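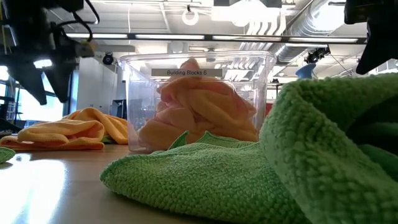
Fig. 1. Cloths on the sorting table, one bin labeled "Building Blocks 6."

Unit 6 - Sorting Cloths by Color: Does It Do Anything?

Most housekeeping manuals tell you to keep one color of cloth for one kind of job. The Flumell course pack says green for glass, orange for counters, and treats the matter as settled. I don't think it is. A color code works only if everyone who reaches into the bin knows the code, and my guess is that plenty of people don't.

Look at the label in Fig. 1. It says building blocks, and the bin has a cloth in it. Reused bins are fine, but an old label is a claim about the contents, and a wrong claim is worse than a blank one. Before you defend any sorting system, ask who reads the labels.

Fig. 2 has green in one bin and orange-and-yellow in the other, which is the usual layout. Two green cloths are still out on the table.
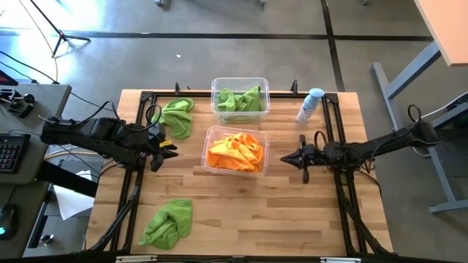

Fig. 2. Two clear bins, sorted by color, with a spray bottle at the far right.

Points to argue about in section:

1. Clear bins are sold on the idea that you can see what's inside. You can see color. You can't see whether a cloth has been washed, and that is the thing you want to know.

2. Stuffing against folding. The Hullis handout claims folded cloths get used more evenly. It offers no numbers, and I would like some before I fold 1,000 of anything.

3. Shades drift. Peach-orange and yellow-orange may be one category or two - decide before you start, and write it down.

4. Texture may sort better than color. Compare the looped weave with the finer waffle-like one close up.

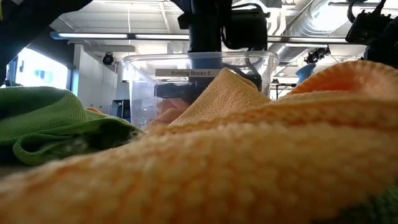 For Next Time

Read the Christodoulou chapter on linen closets and bring two objections to it. "It seems like a lot of work" doesn't count as one. Room 511, same hour.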